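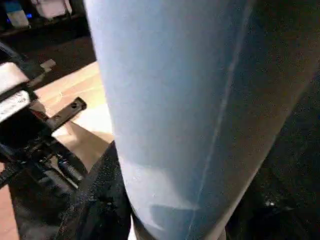
Write the Stop Rule First

I've been setting up small robot arms for a while now, mostly for places that have one arm, one bench and one person who got told on a Tuesday-morning kind of whim that they're in charge of it. And every time, the first thing I get shown is the speed. Look how quick it goes! Then I ask what makes it stop, and I get a shrug and a finger pointed at the big red button.

The red button is great. I love the red button. But it's for emergencies, and most of what goes wrong near a gripper isn't an emergency, it's a bit of cloth in the wrong place. Soft stuff is where the paperwork is thinnest. Everybody has a rule for the hard parts (don't crash into the vise, don't drop the casting) and then somebody puts a piece of fabric on the bench and the rules go quiet.

Fabric folds. It rides up against whatever's next to it. It throws a ridge one minute and lies flat the next, so the position you taught it before lunch may be wrong after lunch. Same goes for anything with a smooth, giving surface that you can dent without hearing a thing. So my pitch, and I've bored a lot of people with it, is that every cell handling soft goods should have a written stop rule before anybody touches the speed slider. One page. Taped up where you stand.

Mine has a force limit at the top, and it's low. When Beca Howells and I wrote the sheet for the Plallo job back in February, we argued over that number for most of an afternoon. She wanted it lower than I did and she won, and I've used her version ever since. Next comes the slow zone: the last 50 millimeters before contact get run at creep speed, no exceptions for a program that "has always been fine." I've had people tell me it kills their cycle time. We timed it at Plallo over 260 picks and the folks on the floor didn't notice until I told them.

Then cables. I know, cables aren't exciting, but a bracket with a hole in it or a screw head that stands proud will find a loose thread sooner or later. I want someone to run a bare finger over the tool (power off, please!) at the start of each shift. If it snags skin it'll snag knit.

Where I part ways with a lot of people in my line is on who gets to change the rule. Grillirel, the outfit I did most of my training with, locked everything behind a supervisor code. Sounds safe. What you got was operators who knew the limit was wrong for a new material and ran it anyway, as getting the code meant a walk across the building. I'd let anyone on the bench make it stricter on the spot, with a pen, and make only the loosening need a second signature. Van der Linden does it that way in their sample room and the sheet on the wall is a mess of initials, and I trust it more than any clean one I've seen.

I do get the pushback. The folks at Tralport told me their binder already covers it, section 201, and sure enough it does, in one paragraph that says to use "suitable force." Suitable to whom? If I can't hand it to a new hire and have them set the number, it isn't a rule yet.

Anyway, if you've got a sheet of your own, send it over. I'm especially curious how people write up thin knits, and I still haven't found a wording for the fold check that I like.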